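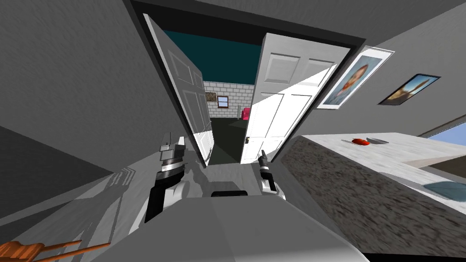 Kieran Stockdale wrote under my last post that if a robot only ever gets through a doorway in simulation, what you've built is a very nice video game, and I laughed, and then I spent the whole weekend proving him right.

Two-arm robot fits through double doors in the simulator, clips them in my garage
Posted by Thịnh Lý, Mon 7 October
Filed under: home builds, mobile bases, simulation

Hi all! Long post, sorry, I'm having way too much fun with this one.

Idora is my garage robot. Wheeled base, two arms, a gripper on each, one camera up on a short mast looking forward over the body. I started bolting her together in September and she drives! She picks up socks! (Slowly.) The next goal is getting from the garage workshop into the back room through a pair of double doors, then coming back with something in one gripper.

Since I can only run the real thing when the car is out, most of the practice happens in a simulated apartment I put together from free furniture models. White double doors, both leaves open, arms held in front of the body with the grippers pointing up, drive forward slowly. Out of my last 60 runs in the simulator she touched a door 2 times, and both of those were from a silly start position that I set by hand.

In the garage it's another story. The opening is 54 inches with both doors folded back all the way. Idora is 26 inches across the base, so there should be plenty of room. But she drifts left as she goes in, and the left elbow catches the door on that side. The door moves a little, the planner still thinks it's where it was, and she keeps pushing until the motor drivers (Ciltar boards, the small ones) cut out on overcurrent. They do recover by themselves, which is a lovely feature when your robot is trying to eat a door.

Things I've tried:
Slowing the base down. Same drift, takes longer.
Swapping the left and right wheels. Still left.
Pulling the left arm in tighter. Better, but then the gripper covers more of what the camera sees, and the door edge finder gets confused.
Telling her to aim to the right of center. Works from one starting spot and no others.

So is this a wheel problem, a camera problem, or a "my simulator is too kind" problem? And how do you all carry the arms through a doorway? I really like having them up front where the camera can see them, it makes debugging so much easier, but I'm open to anything.

Kieran Stockdale
Glad the comment was useful, and I'm thrilled you tested it!

I think you have two problems on top of each other. Take them apart before you tune anything.

First the drift. Turn the camera and the planner off completely. Put a strip of masking tape on the floor, line the base up on it, and send both wheels the same speed command for the length of the garage. If she leaves the tape, you've got a base problem, and no amount of clever aiming will cover it up. You already swapped the wheels, so look at what you didn't swap: the gearboxes, the encoder mounts, the casters. My first base pulled to one side for weeks and it was a caster with carpet fuzz wound around the axle. I got it out with a seam ripper.

Also check the garage floor. Most of them slope toward the big door so water runs out. Run the tape test in both directions. If she goes left one way and right coming back, it's the slope, and you want the base to correct its heading from a gyro as well as the wheel counts.

If she holds the tape, then look at the camera. A mast camera that's turned a hair to one side will put the middle of the doorway in the wrong place, and the error gets bigger the farther away you start. That would fit with your aim fix working from only one spot. Park her square to a long wall, hang a plumb line straight ahead of the center of the base, and see where it lands in the camera view. Ten minutes, very satisfying.

Second, the door. What are your simulated doors doing when something hits them? If the leaves are fixed in place, she has never had a door move on her. Put them on hinges with a little friction and start each run with the leaves at different angles. Have some of them only partly open. Your score will get a lot worse that evening and I promise it's great news.

For the arms, I'd keep them up front as you have them. Pull the elbows in and let the hands sit a bit lower. You can mask out the part of the view where the left gripper sits, too. The planner knows the joint angles, so it knows which part of the view to ignore.

hingepin
just wedge the doors open. rubber stop under each one. done

sawdust_and_servos
The doorstop answer made me smile but I'd do it for the first week, seriously! Get one win, then take the wedges out.

I want to add something about the overcurrent thing, as I run the same Ciltar boards on a cart at the Rornwood shop. Don't use the cutout as your bump sensor. Lower the current limit in software while she's in the doorway, so she gives up early and backs off. Mine stops, reverses a hand's width, looks again, and has another go. It looks very polite and visitors love it.

Foam pipe insulation on the elbows too. Cheap, comes off easily, and the paint on your doors will thank you. Get a bright color if you can find it and you'll spot the rub marks right away.

Please, please have a stop button you can reach from the other side of the doorway. I got stuck behind my own cart once and had to walk around the building.

Thịnh Lý
You people are the best! Did the tape test tonight. She goes left heading out and right coming back, so it's the floor. I never would have thought of the floor! I have a spare gyro from the Lunde kit in a drawer somewhere and it's going on tomorrow.

Checked the sim doors as well and yes, Kieran, they were welded solid. Adding hinges now. Pipe foam is on the shopping list, and I bought two rubber wedges, thank you hingepin.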